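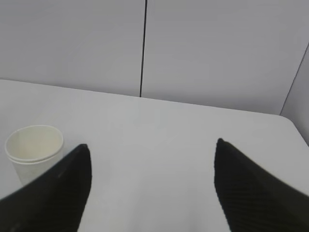
Drinks Corner at Waststead: Gallery

The drinks corner at the Waststead rooms was moved and refitted over the spring. It used to be a trolley in the corridor. It now has its own white table and a set of light grey panels. This page shows the corner and the things kept in it. Most of the fitting was done by Rupert Wyss, who also wrote the captions.

The table
White top, matt finish. We looked at a wood-effect one from Gaete but it was deeper than the space allowed. The top wipes down with a damp cloth and washing-up liquid. Please don't use the scouring pads on it.

The panels
Light grey and flat. The first pair were delivered in the wrong size and went back to Grornano. The replacements took 2 weeks.

Paper cup
Plain off-white with a rolled rim, no printing. These have replaced the mugs for group sessions. The mugs are still in the wall cupboard for anyone who wants one.

Cup store
Cups come in boxes of 200 and live on the bottom shelf. Open one box at a time and fold the top over when you have finished. They pull apart more easily if you twist the top one slightly.

The urn
An old Clarker, kept from the trolley days. It takes 25 minutes to heat from cold and the tap needs turning fully to the left to shut off. It was descaled at Easter.

Tea, coffee and squash tins
Three tins, labelled on the lids. Decaf is in a separate jar behind them. Squash is kept in the fridge once it has been opened.

Shelf brackets
The left bracket had pulled out of the wall at some point before the move. It was refixed with longer screws and a new plug, and the hole next to it was filled and painted.

Bin and recycling
Used cups go in the bin with the green lid. Tip out any tea first, as the bags split. Teabags go in the small caddy, emptied on Thursdays.

The corridor afterwards
The space where the trolley stood. The scuffs on the skirting are still to be painted over, and the old notice has come down. The trolley itself was given to the pottery group, who use it for glaze buckets.

Costs
The whole job came to £195 for materials, against more than £400 quoted for a ready-made unit. Paint for the corridor is not included and will be bought in June.

Still to do: a hook for the tea towels, a new label for the fuse switch, and a mat for the floor by the urn. If you have a spare rubber-backed mat at home, Rupert would be glad of it. Leave it at the front desk with his name on.

Last updated: Sat 16 May

Shares: 6 | Comments: 2

Contact us | © Waststead Rooms | Back to top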